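Branstead Dance Collective opens its new season in June with Uvidberg, an evening-length piece made by and for dancers over 60, and the word from the rehearsal room is that it may be the company's boldest work yet.

Artistic director Awuor Makokha started the group after teaching a free movement class for retired mill workers. Two of those first students are in the cast this year, and one of them, Ramesh Dubey, has a six-minute solo that closes the first act. He had never set foot on a stage before joining the class!
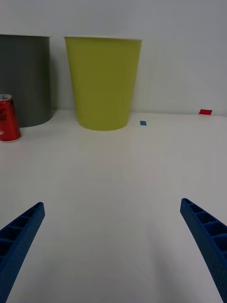 BRANSTEAD, June — Uvidberg takes its name from a hill in a story Makokha's grandmother used to tell, about a village that walks up together every spring and comes down one by one. The dancers travel the full depth of the stage, sometimes at a crawl, sometimes in big looping runs that leave the whole room grinning.

The score is new too. Composer Chih-ming Wu wrote it for cello, hand drum and the performers' own voices, and he will play the cello part live at every show. Lighting is by Wafula Mrema, whose warm, low-angled work on last season's Ogola drew so much praise.

"I keep asking them for less and they keep giving me more," Makokha said after a run-through. "Ramesh lifts one arm and I forget my notes."

The show runs at the Levness Theater, which seats 100, so it pays to book early. Matinees start at 2 p.m. and evening performances at 7:30. Anyone who wants to try a few of the steps can stay after the matinees for a free workshop on stage with the cast — no experience needed, and soft shoes are fine.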